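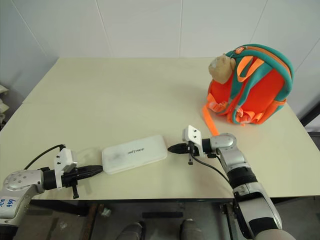
Two Arms, One Backpack: Penry on the Bench

Welcome to the Penry gallery! Penry is our two-armed build at the Skindemell shared workshop, started in February and still growing new cables every week. We've put 525 hours into it so far and loved nearly all of them. Soft things are our current obsession, because straps and fur never sit the same way twice and the planner (we call it Rarnska) has to cope with that. 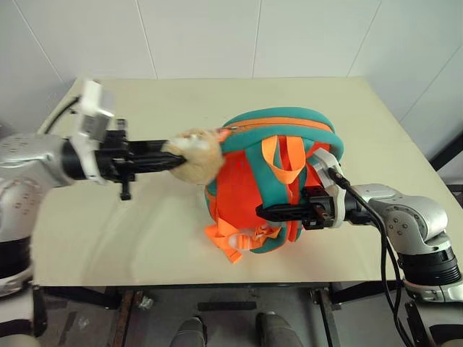

Left gripper on the plush, right gripper on the backpack. Both arms on one bag, our favorite kind of problem!

Next up are new finger pads, and we can't wait to try them.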